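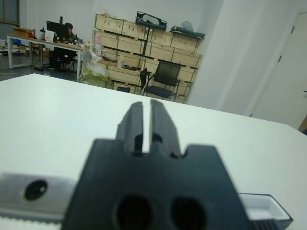

Morris Street Quilters - Members' Pages

So I finally finished the hand quilting on the big blue and cream top, the one I've been dragging to meetings since before the weather turned, and I have thoughts about thread. Lots of thoughts. Get a cup of something.

When I started this quilt I had a half-used spool of all-purpose polyester on the shelf and figured thread is thread. It did fine for the first row. Then it started to twist up on itself every few stitches, and I'd be sitting there at 9 at night with the lamp on, picking at a knot the size of a poppy seed and saying words my mother would not like. I must have unpicked that corner three times before I gave up and went shopping.

What I ended up with was a glazed cotton from Grodero, the fabric place in Rarkeck with the squeaky door. They had it in cream, a sort of oatmeal, and one very loud orange (I was tempted!). It's stiff when it comes off the spool, almost like fine fishing line, and it slides through the layers so nicely that I did a whole border in one sitting and forgot to make dinner. We had toast.

A few things I figured out along the way, in no order at all:

Cut your thread shorter than you think. I used to cut a piece as long as my arm plus some extra because I hate threading needles. Now I go from fingertips to elbow and that's it. Yes, you thread more often. You also stop crying.

Thread a bunch of needles before you sit down. I do 8 at a time and stick them in a row along the arm of the couch, on a scrap of felt. Please use the felt. My husband would also like you to use the felt.

Small needles really are better, and I fought this one for years. I was sure my fingers were too clumsy for them. The first evening was awful, I dropped one down the side of the cushion and had to go hunting with a magnet, but after that my stitches got smaller without me trying. I'd still keep a bigger one for the thick spots where seams meet.

Marking! I tried a blue wash-out pen, a chalk wheel and a sliver of dried-up soap. The soap won. It shows up fine on the dark blue, it costs nothing, and it smells nice while you work. On the cream I went back to the pen, but very lightly, and I tested it on a scrap first. I dabbed the scrap with cold water and left it overnight on the edge of the tub.

Batting is where I'd do things differently. I bought a puffy one because it was on sale, and puffy is lovely to sleep under and a pain to needle. Next time it's thin cotton for me, even if it costs more.

Somebody at the October meeting asked how long the whole thing took and I couldn't say. Long enough to get through every episode of a baking show and then start over. It's 112 inches on the long side, so it hangs down past the mattress and the dog has already claimed the bit that reaches the floor.

Next up is a baby quilt in yellow, and I'm going to try the orange thread on it after all.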